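**The match that almost nobody files for**

Varela pays its people to give money away, sort of. Put 50 dollars of your own into a charity, the company puts in another 50. It's been on page 14 of the employee handbook for years. Last year most of the staff never touched it.

Marta Nazarenko found that out in her second week. She'd been hired to run community giving for the company, which makes shelving and checkout fixtures and has its main office over a former shoe warehouse. She asked for the match records. She got a folder. Paper forms, a few of them with coffee on them, one from a man who had since retired and was still waiting on his match.

"I called him," she says. "He'd forgotten. He thought the food pantry had gotten the money ages ago."

They hadn't. They got it that afternoon.

Workplace giving is an old idea and a pretty simple one. Payroll deduction, matching gifts, paid hours for service, small grants to groups where employees already show up. Bigger companies have whole departments. Midsize ones like Varela have a Marta, if they're lucky, and a form.

The form is where it goes wrong. I spent a good part of August talking to people at three companies and a handful of the small charities on the other end, and I kept hearing about the form. Two signatures. A tax letter from the charity, the original, not a copy. A deadline in the middle of the busy season. At one place you had to fax it, and the fax machine was in a locked room.

**Small checks, long waits**

Mivness is a reading program. Kids from second grade up, after school, in a church basement and since spring mostly over the phone. Ezequiel Ayala started it with a borrowed table and his sister's old picture books and now has a paid staff of two, himself included. A match check from a company down the road is real money to him. It covers snacks, or did, when there was a basement to have snacks in. Now it covers phone cards and postage. They mail the books out in padded envelopes, with a sheet of questions, and a tutor calls at a set time.

"I had one company tell me yes in the winter and pay in the summer," Ayala says. "I'm not complaining. I'm saying I can't buy stamps with yes."

He keeps a notebook of who has promised what. Green ink for paid. There's a fair amount of black.

His other gripe, and he was careful about this one, is the minimum. A lot of programs won't match a gift under 100 dollars. The logic is that it costs the company more to process than the gift is worth. But the people who tutor for Mivness on their lunch hour are stockroom people, drivers, a couple of cashiers. They give ten bucks. They give it four times a year. None of it counts.

"So the ones who get matched are the managers," he says. "And God bless them. But the managers aren't the ones on the phone with my kids."

**What Varela changed**

Not everything. Nazarenko wanted no minimum at all and got a floor of five dollars, which she calls a draw. She wanted the signatures gone and got down to one. The tax letter she killed off entirely, by having her office look the charity up once and keep it on a list. If a group is on the list, it's on the list. The employee doesn't have to prove it again.

And the money goes out every 30 days, on a schedule, instead of in one lump at the end of the fiscal year. Finance didn't love it. Finance was, she says, "very polite about not loving it."

The software is off the shelf, a thing called Flikell, sold mostly to schools for tracking service hours. It's ugly. The buttons are the color of pea soup. But it runs on a phone and it takes a hourly worker on break maybe two minutes to file, and hourly workers on break is who she was after. She'd looked at something fancier, Pameo, with leaderboards and badges, and sat through the demo and said no thanks. She didn't want people ranked on it.

I asked her about that, because the companies that sell this stuff are very big on the badges. Her answer was long. The short version: at her last job there was a board in the lobby with donor names on it by level, and a woman in accounts payable used to take the side stairs so she wouldn't have to walk past and not see her own name up there. Nazarenko thinks about the side stairs a lot.

**Hours are harder**

Money is the easy half. The other half of most programs is time, and time has been a mess this year for reasons I don't need to spell out. The park cleanups got canceled. The big group days with the matching T-shirts, canceled. Food banks that used to take twenty walk-ins on a Saturday morning went to fixed crews and shorter shifts.

Some charities weren't that sorry about the T-shirts. I'll leave the names off. But more than one director told me a big corporate day costs them: staff to supervise, paint, lunch, and then a wall that has to be repainted. One director keeps a particular fence for it. Gets painted every year.

What they'd take instead, if anybody asked, is the same two people for a year. Somebody who can do the books one evening a month. Somebody to fix the donated laptops. Someone with a truck.

Varela used to pay for one service day a year, taken all at once, approved by your supervisor. Since this summer it can be broken up by the hour, and phone tutoring counts, and so does driving. That last one took a while. Legal had questions about the driving. Legal still has a couple, I'm told, but the policy's signed.

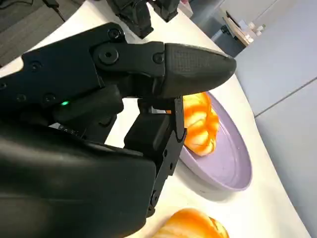 Supervisors are the part no policy really reaches. An hour off the floor is an hour somebody covers, and if the boss sighs when you ask then you don't ask twice. Nazarenko's fix was to move the cost. Service hours now come out of a central budget and not the department's, so a shift lead who lets someone go tutor doesn't take a hit on her numbers. Dull stuff, and she says it did more than all the posters put together.

She did also take down the posters.

**On the other end**

Ayala has six Varela people on his phone list now. Before there was one, a forklift driver who'd been doing it off the clock and never told anyone at work. He's still doing it. He gets paid for it now, and when Ayala told him so he apparently wanted to know if he had to fill anything out.

The kids don't know any of this, and why would they. They know somebody calls at 4:15 and wants to hear about the dog in chapter two. One boy has started picking up before the first ring is done. Another one puts his grandmother on and she reads a page too, which isn't in the program plan, and Ayala has decided the program plan can live with it.

What he'd like next is dull too. Unrestricted money, a plain check with no project attached. Everybody wants to pay for books, he's got books, he has books in his bathtub. What he needs is the phone bill and the part of the insurance that went up, and a raise for his one coworker, who has not had one. Corporate grants tend not to cover that. They want a thing they can point to. He applied to one for a general operating grant and got back a very nice letter and a box of branded pencils.

"Good pencils," he says. "We used the pencils."

Nazarenko is working on it. She's got a small pot for grants to groups where employees put in regular hours, and the draft rules say the group spends it however it wants. No report, just a phone call at the end of the year. The draft is with finance. They're being polite.

**If your company has one of these**

Most people I talked to for this weren't sure if theirs did. Look in the benefits section, toward the back, near the gym discount. Ask what the minimum is and when they pay out. If you gave earlier in the year check the window, plenty of them let you file months later as long as you kept the reciept. Ask if your hours count when you're doing it from home. A lot of the policies were written for park cleanups and whoever runs the thing might be glad of a reason to reopen it.

And if you run a small charity, call your donors and ask where they work. Ayala did it in two evenings, with the notebook. He found four matches nobody had filed. Two have come through so far. Green ink.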